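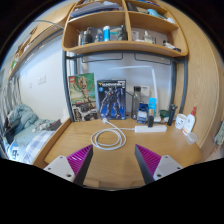 Last modified: Oct 3, 2023

Comparing ribbed fingers on a cable pick

Run the same pick with both finger sets before changing any controller settings.

1. Mount the first pair on the plates and open the jaws fully. Check that both fingertips show in the wrist camera view.
2. Coil a cable loosely on the desk, as with the white one left of the power strip. Leave the other items where they are.
3. Approach from the front edge, close on the outer loop, lift and hold for nine seconds.
4. Log slip as yes or no under run 809.
5. Swap fingers, re-zero the jaw opening – Clakari firmware does not do this on its own – and repeat from step 2.

Raquel Prata keeps the log template.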